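Moving Day Without Tears: notes for the evening talk at Tornport library
Yolanda Bedoya

Wait for people to find a chair. Say thank you to Inese Dambrauskienė for having me back, and mention the cake, because she baked it and she won't mention it herself.

Start with the Plondodis flat. I packed 132 boxes there and wrote "misc" on far too many of them, and I was still opening "misc" in March, looking for the good scissors. Pause here, somebody always groans, and it's nice to let them.

Then on to the small things. Before you fold a single box, clear one table and make it the packing table. Mine gets clear tape, a tape measure and a black marker, and they go back on that table every time you put them down, even if you're only popping out to answer the door (especially then!).

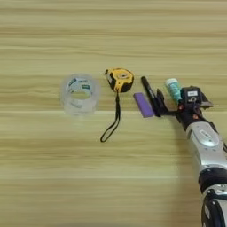
Talk about measuring next, and take it slowly, people like to write this part down. Measure the sofa, then the doorway, then the turn in the stairs. Tell the Vasiliauskas wardrobe story if there's time: lovely wardrobe, two inches too proud for the landing, and it spent the winter in my brother's garage.

Labels. Room first, then what's inside, on the side of the box and never only on the top. Ask who has stacked boxes and lost every label in the room. Hands up, mine too.

Handouts are on the chair by the door. I printed 500, so please take one for your sister.

Questions until the kettle boils. If the heavy books question comes up, small boxes, always small boxes.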